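4.3 스마트키 등록 및 초기화

Woltinetti 전 차종에 적용되는 절차입니다. 단, Gratex 원격 시동 장치를 추가로 장착한 차량은 4.5항을 먼저 확인하십시오. 스마트키는 차량 한 대에 최대 11개까지 등록할 수 있으며, 출고 시에는 2개가 등록되어 있습니다.

등록 전 확인 사항
- 변속 레버가 P 위치에 있고 주차 브레이크가 체결되어 있어야 합니다.
- 모든 도어와 트렁크를 닫으십시오.
- 등록할 키와 이미 등록된 키를 모두 차 안에 준비하십시오. 다른 차량의 키는 차 밖에 두십시오.
- 배터리 경고등이 켜져 있으면 등록을 시작하지 마십시오.

새 키 등록
1. 등록된 키를 소지하고 운전석에 앉아 브레이크를 밟지 않은 상태에서 시동 버튼을 두 번 누릅니다. 계기판이 켜집니다.
2. 중앙 화면에서 설정 > 차량 > 보안 > 키 관리를 선택합니다.
3. 소유자 비밀번호를 입력합니다. 비밀번호를 변경한 적이 없다면 보증서 뒷면의 초기 번호를 사용합니다.
4. '키 추가'를 누르고 새 키를 컵홀더 앞쪽 인식부에 올려놓습니다. 로고가 위로 향하게 놓으십시오.
5. 신호음이 한 번 울리고 화면에 '등록 완료'가 표시될 때까지 키를 움직이지 마십시오.
6. 시동 버튼을 눌러 전원을 끄고, 차에서 내려 새 키로 잠금과 해제를 각각 한 번씩 실행합니다. 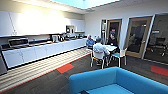

신호음이 세 번 울리면 등록에 실패한 것입니다. 인식부에서 동전, 휴대전화, 교통카드를 치운 뒤 4단계부터 다시 진행하십시오. 화면에 오류 코드 432가 표시되면 키의 전지 전압이 낮다는 뜻이므로 전지를 교체하고 처음부터 다시 시작합니다.

참고: Osman 트림은 인식부가 중앙 콘솔 박스 안쪽에 있습니다. 뚜껑을 열고 바닥의 키 그림 위에 놓으십시오.

분실한 키 삭제
1. 남아 있는 키를 모두 차 안에 둡니다.
2. 키 관리 화면에서 '전체 초기화'를 누르고 비밀번호를 다시 입력합니다.
3. 안내에 따라 남은 키를 한 개씩 인식부에 올려 재등록합니다.
4. 화면 아래의 등록 개수가 실제 보유한 개수와 같은지 확인합니다.

주의: 초기화 도중에 도어를 열거나 전원을 끄지 마십시오. 절차가 중단되면 모든 키가 잠길 수 있으며, 이 경우 Brultell 지정 정비소에서만 복구할 수 있습니다.

주의: 비밀번호를 연속으로 잘못 입력하면 키 관리 메뉴가 잠깁니다. 전원을 끄고 도어를 잠근 상태로 기다린 후 다시 시도하십시오.

운전자 프로필은 키마다 따로 저장됩니다. 초기화하면 시트와 사이드미러 위치도 지워지므로 재등록 후 4.4항에 따라 다시 설정하십시오.

개정일: 2022년 11월 22일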